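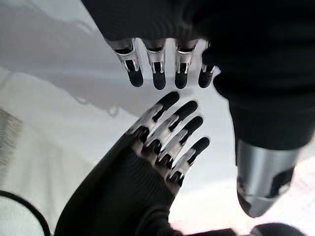

4.2 Pairing a mare's girth sensor with the Plokullow training log

Complete section 4.1 before you start. The horse should be tied or held by a second person.

1. Switch on the sensor. The light blinks green.
2. In the log, open Horses and select the animal by its stable number.
3. Tap Add sensor and enter the four-digit code printed on the clip. The default test code is 1177.
4. Slide the sensor into the girth sleeve with the clip facing outward. Tighten the girth to its usual hole.
5. Walk the horse for 2 minutes on a straight line. The log records the resting stride.
6. Trot one circle on each rein, then tap Save baseline.

Note: A baseline taken on deep sand cannot be used for work on grass. Record a separate one for each surface.

Note: If the log shows error 739, the sensor is paired with another horse. Remove it from that horse's record and repeat step 3.

Caution: Do not fit the sensor over broken skin or a girth gall.

Caution: Remove the sensor before washing the sleeve.

Baselines saved before September must be recorded again after the update to version 111. Older entries stay in the log and are marked Archived.

For foals and yearlings, see section 4.5.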